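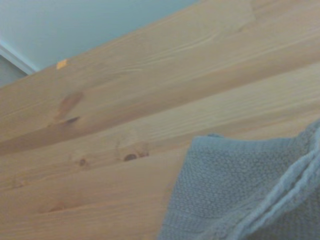
Linen Room and Folding Table Assistant (part-time, permanent)
Doscombe Guest House and Baths, Isbridge

Posted 11 February 2022
Hours: 23 a week, spread over four mornings and one Saturday in two
Pay: hourly, paid every other Friday, with laundry shoes and aprons supplied
Reports to: Gyula Bognár, linen room lead

We are looking for a patient, cheerful person to join the linen room at Doscombe, and before you scroll past because you think you have no experience, please stay with us a little longer. If you have ever emptied a dryer, found the matching corners of a thing and put it away so that it looked nice on the shelf, you have done a good part of this job already (and you may be better at it than several of us were when we started!).

Doscombe is a guest house with a small public bath attached, on the Ortner side of Isbridge, two blocks up from the river. We have 15 guest rooms, a row of changing cubicles, a breakfast room that seats more people than it ought to, and a great many towels. Bath towels, hand towels, bath mats, the long narrow ones we hang over the rail in the changing area, the little square ones by the sinks, and then the kitchen's own towels, which live on their own shelf and must never, ever mix with the rest. On a full weekend we fold upwards of 400 pieces, and every one of them goes across a table under somebody's hands before it goes to a guest.

What the work is like

You would start at seven. The first wash is usually out by then, put on by whoever closed up the night before, and the morning begins with sorting. Grays in one cart, whites in another, anything with a stain set aside in the tub by the sink. After that you fold, and you keep folding, with breaks, until the room carts are stocked and the bath shelves are full. Around ten the housekeepers come down for their second load, and the room gets loud and friendly for a while. Then it is quiet again and you can hear the radio.

We fold on pine tables. We had one with a slick plastic top for a year and none of us liked it, as the towels slid off every time you leaned in to smooth them. Pine has a little grip. It also has knots and grain lines, and a few of us have gotten into the habit of using them as a ruler, lining up the hem with the grain before making the first fold. You don't have to do this. Some people fold by eye and get a straighter edge than the rest of us put together. But if you are new, it helps to have a line to follow, and the table gives you plenty.

The tables do need looking after, and that is part of the job too. They get wiped down at the start and end of each shift with a cloth that has been wrung out properly, always along the grain. Run your palm across the top once it has dried. If anything catches, tell Gyula and he will sand it, as a splinter can pull a thread out of a waffle towel and then the whole towel has to come out of service. Please look at the gaps between boards as well, where lint and crumbs of all kinds like to settle. We keep a soft brush on a hook for that.

How we fold

Every place has its own way and we'll teach you ours, so please don't worry about learning anything ahead of time. For those who like to know what they are getting into, though, the folds we use are these.

Bath towels are folded in thirds the long way, then in half, then in half again, so that the shelf shows one smooth rounded edge and no hems.

Hand towels are thirds the long way and then once over. They stack in tens with the round side out.

Rail towels are the ones new people find odd. These are folded the long way only, into a flat strip, and they stay long. They go over the rail as they are, so there is no second fold to hide behind and any twist in the strip shows all the way down. The trick is to lay the towel out completely before you start, bring the side in, and smooth it from the middle toward each end. If you smooth from one end to the other you push a wave ahead of your hand and it has nowhere to go.

Bath mats are folded in half, then rolled, and stood up in the basket by the door.

Kitchen towels get folded in half and half again and nobody fusses over them.
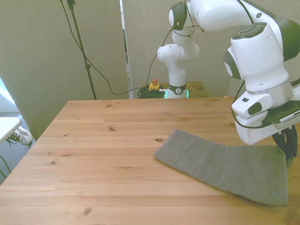 Rosalind: the long strips drove me crazy my first two weeks, I'll say that plainly. I kept pulling the ends to get them straight, and all that did was stretch one side so the other side curled up. Then Gyula told me to quit pulling and just press, flat hand, middle first, and let the cloth sort itself out. I still do one bad one most mornings and I just shake it out and start over, and it takes no time at all. So if you're reading this and thinking you'd be too slow, come anyway. I was very slow.

We asked a few of the people who work here what they would want a newcomer to hear, and we liked that one so much we put it right in the middle.

On the subject of speed, we don't time anyone. There is a certain amount to get through and the team gets through it together, and on the days when the dryers are behind (the older one has moods) we all fold a bit later and go home a bit later, and the extra is paid. What we care about more is that the stacks are even and that damp things don't get put away. Waffle weave is sneaky about damp. The outside can feel perfectly fine while the folded middle is still holding water, and a stack like that will smell by the next day. You'll learn to slip two fingers into the fold and check. If you have any doubt at all, back in the dryer it goes, and you will never be told off for that.

Who we'd love to hear from

People who are on their feet happily for a few hours at a time. We have stools, and you are welcome to use one for the small pieces, but the big towels really need you standing.

People who can lift a full cart basket onto the table. A basket of dry bath towels is not so bad; a basket of wet ones is a different animal, and we always do those in pairs.

People who don't mind repetition, or better yet, who find it restful. Several of us came to this work from noisier jobs and stayed for exactly that reason.

People who will speak up. If a shelf label is wrong, if the detergent makes your hands itch, if you think we have been folding the bath mats in a silly way all these years, we want to know about it.

You don't need a resume with laundry on it. You don't need perfect English either; the linen room has four languages in it on a good day, and the shelf labels have drawings. You do need to be 18 or older, as the pressing machine is in the same room and our insurance says so.

What you'd get from us

Breakfast, to begin with, and it is a proper one. The kitchen sends down whatever the guests are having, at nine, and you sit down to eat it. We close the linen room door for half an hour so no one comes in asking for pillowcases.

Paid training for your first three weeks, always next to another person, never left alone with a full cart.

Free use of the baths outside your shift, for you and one other person. Most of the staff go on Tuesday evenings, when it's calm.

A bus pass. The number 62 stops at the foot of Orell Street and the walk up from there takes a few minutes, a little longer if it's icy. There is parking behind the building for two cars and a bicycle rack with a roof.

Two weeks of paid leave in your first year, more after that. We close the whole house for part of October for repairs and deep cleaning, and you can choose to take leave then or work the cleaning days with us. The cleaning days are surprisingly good fun. All the tables get carried out into the yard and sanded and oiled, and the shelves come down, and we find every sock that has gone missing since the fall before.

How to apply

Write us a note. It can be by email, or by hand and dropped in the mail slot at the side entrance, or you can stop by the desk any weekday before noon and ask for Gyula Bognár. Tell us your name, how to reach you, which mornings suit you and which don't, and a few lines about yourself. If there is a household job you secretly enjoy, we'd like to hear which one. Past answers have included ironing, descaling kettles and sorting buttons, and we hired the kettle person.

If your note looks like a good match we'll invite you for a trial morning, which is paid like any other shift. You'll fold alongside the team, have breakfast, see the rooms and the baths, and ask anything you like. After that we'll call you within the week, either way. We know how it feels to wait by the phone, and we don't leave people hanging.

The position is open until we find the right person. If you need a lower table, a chair with a back, shorter shifts to begin with, or anything else that would make the work doable for you, please mention it in your note or on the day. Two of our folding tables can be raised and lowered, and we are happy to move the rest of the room to suit.

Side entrance, Doscombe Guest House and Baths, Orell Street, Isbridge. Ring twice, the dryers are loud.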